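2021-12-17

Zinc oxide precipitation, second series. Same zinc acetate lot from Groswood as in June. Dissolved in water/ethanol, then added NaOH dropwise with the stirrer at 300 rpm. Went cloudy almost at once in the high-ethanol beaker, slower in the plain water one.

Aged all 4 beakers overnight, spun down, washed with water until the rinse was neutral, last wash in ethanol. Dried in the small Plivik oven. The high-ethanol powder is fluffy and sticks to the spatula. The water one cakes and had to be ground.
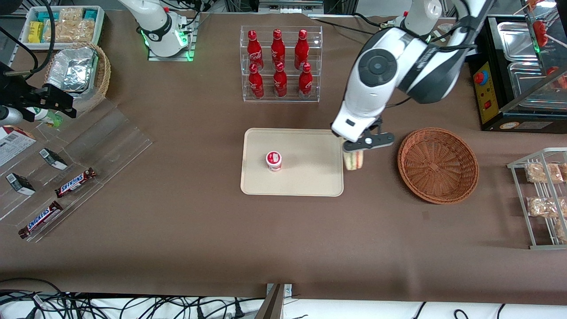
XRD on the water sample: wurtzite, no hydroxide peaks left. The high-ethanol pattern has broader peaks, so smaller crystallites, but I want a slower scan before putting a size on it. UV test on the Skolberg lamp with methyl orange: absorbance reading at 494 nm drifted in the blank too, so ignore that run. Lamp needs a longer warm-up.

To do: repeat the blank, order more centrifuge tubes, relabel the Carré bottles (the marker comes off with ethanol). Stock solution is down to the last 1,000 mL. Whoever makes the next batch please write the pH on the bottle as well as in here.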